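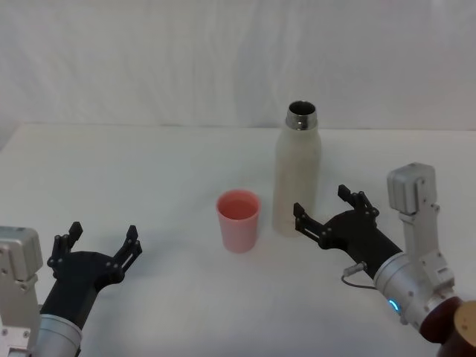
Steronden Home Care Co-operative -- Equipment and Aids Group

Visit to the Pindberg open day, Mar 29, 2021

Two of us from the group went to Pindberg for the open day of the Entili workshop. The journey is 38 kilometres by the regional bus and the last stop is very near the gate. Our question was simple. Many of our clients can live alone, but small work with the hands becomes difficult for them: to open a bottle, to fill a cup, to put a plate away. Can a machine do this work at home now, or must we wait?

The programme started with a talk of 60 minutes, which was too long for me, but the part about prices was useful. After it we could walk between the stations and ask what we wanted.

I stayed longest at the drinks station. The task is one that our helpers do many times in a day: a pink plastic cup and a tall metal-necked bottle on a white table, the bottle already without its cap, and two arms, one for each side. Each hand has two black fingers. I asked about the cap. The engineer told me that pouring and opening are counted as two different tasks, and that opening is much harder, because one hand must hold firmly while the other turns. For our clients it is the cap that gives the trouble, so I wrote this down with a thick line under it.

She also explained that the bottle should be held low on the body when it is full, and that a soft cup is a problem of its own. If the fingers press too much, the cup changes its shape and the water comes over the rim. Their notebook for this task had 743 attempts in it. I asked how many were good and she said that it depends on what I call good. A few drops on the table are allowed in their rules. In a client's kitchen I would allow them also, but not on the floor.

At the next station they talked about folding small towels. There the software is called Kernix, and it is the same one that they use for the drinks. I understood only half of this talk. What I did understand is that a towel never lies twice in the same way, and a cup mostly does.

The shop-floor hall was more advanced in my opinion. Sorting parts into trays goes on there for whole shifts, with one person who looks after several machines. But the parts are always the same and nobody's cat walks through.

Our answer for the members is: not yet for the home. We would not put such arms beside a person who is unsteady on the feet. A simple bottle opener fixed to the wall costs little and we have four to lend.

Entili will have another open day in May. Entrance is free, but you must register before. Bring a warm jacket, the hall is cold -- and the coffee is at the back, behind the stairs.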